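The Blanket Problem

Apinya Thammasiri spent 200 evenings teaching a homemade robot arm to stack blocks. Then she asked it to fold a blanket, and it behaved like a man looking for the end of the tape.

She calls the arm Jikov. It has 6 motors, a plywood base and a temper. Its education now happens on an ordinary bed, with people doing the folding by hand-held gripper. 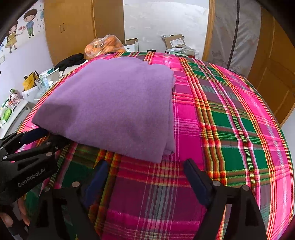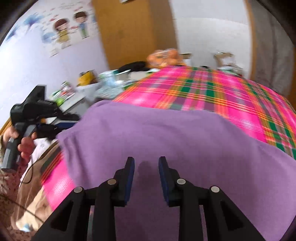
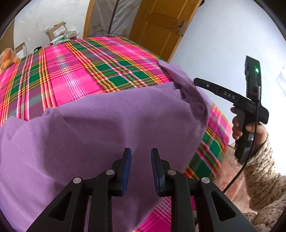
Purple cloth, plaid bedspread, two grippers.

"Blocks stay where you put them," Thammasiri says. "Fleece has opinions."

She wants 600 folds before she trains anything. Four of her early ones had to be thrown out — she had forgotten to press record, a step no motor can help with.

Jikov, meanwhile, waits in the shared workshop, clamped to a bench beside somebody's unfinished canoe. Its shoulder joint still squeaks. A new bearing has been on order from Stollero since November, and the tracking page says it is being prepared.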